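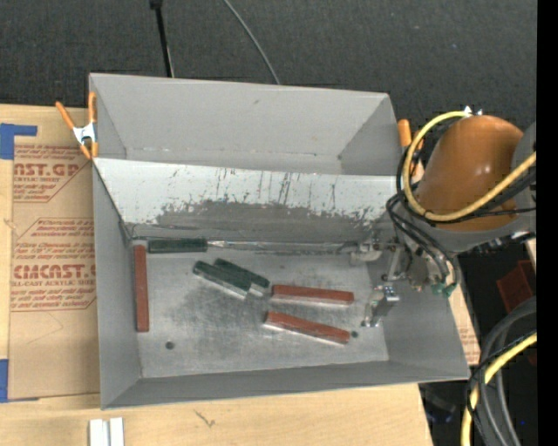 Red blocks and scuffed grey metal

10/9/19

So I did my first ever car boot sale and I have opinions!

For anyone who missed the last post, I spent most of August trying to empty the spare room. My cousin Nelli is moving in while she does her course and she would, quite reasonably, like to be able to see the bed. I'd been putting it off since spring. There was a fondue set in there. There were curtains from two flats ago, and I kept moving them from one side of the room to the other and calling it progress.

Anyway, Olumide from work has been doing boot sales for years and he told me to be in the queue by six. I thought he was winding me up. I got there at twenty to seven with a flask and a banana and there were 34 cars in front of me (I counted, there was nothing else to do), and people were already walking up and down the line with torches, peering in through the windows. A man knocked on my glass and asked if I had any fishing reels. I don't, I never have, but I felt so guilty about it that I offered him the banana.

Pitch was £8 for a car. You get sent to your spot by a lad in a yellow coat, and then the second you open the boot they're on you. Hands everywhere! I'd planned to lay it all out nicely on the pasting table with the little price stickers I'd sat up writing, and I sold my grandad's old desk lamp before the table legs were even unfolded. Four quid. I'd put twelve on the sticker. I was so flustered I said "thank you so much" and gave him a carrier bag as well.

Things that sold: the lamp, all the jigsaws, every single mug, a box of odd door handles, a broken radio (I said it was broken, he said lovely), the curtains. THE CURTAINS. A very nice woman bought the lot for her caravan and I nearly hugged her.

Things that didn't: the fondue set, obviously. My good winter coat, which I was secretly pleased about and is now back on its hook. Books, apart from two cookery ones. And a big framed print of a harbour that everyone picked up, looked at, said "ooh" and put down again. By eleven it had fingerprints all round the edge.

The jigsaws were the bit I found hard. Mum and I used to do one every Christmas on the dining table, and then we'd have to eat off our laps until new year. The worst was a 3000 piece one of an alpine meadow, which was basically green with more green. We never finished it. I told the girl who bought it that I couldn't promise all the pieces were there and she said that was half the fun, so I hope she meant it. I did keep the one with the steam trains.

My neighbour for the morning was a chap called Gorazd, who had nothing on his table but garden tools, all cleaned up and oiled and laid out in order of size. He barely spoke until I ran out of change, and then he swapped me a tenner for coins without my asking and told me off for keeping my money in a coat pocket. Get a bumbag, he said. So I've ordered a bumbag.

I'd also say take more to eat than a banana. The burger van is right at the far end and you can't leave your stuff, so I stood there smelling onions for four hours. Wear two pairs of socks too, that field was soaking and my trainers are still on the radiator.

Takings came to £71.50, less the pitch, less the petrol, less a wicker chair I bought from the people opposite. Yes, I know. It's for the spare room and it's really comfy, and Nelli can put her clothes on it like a normal person.

The rest has gone to the hospice shop apart from the harbour print, which I've hung on the landing. It looks all right there. If anyone wants a fondue set, six forks, one slightly bent, let me know in the comments and I'll drop it round.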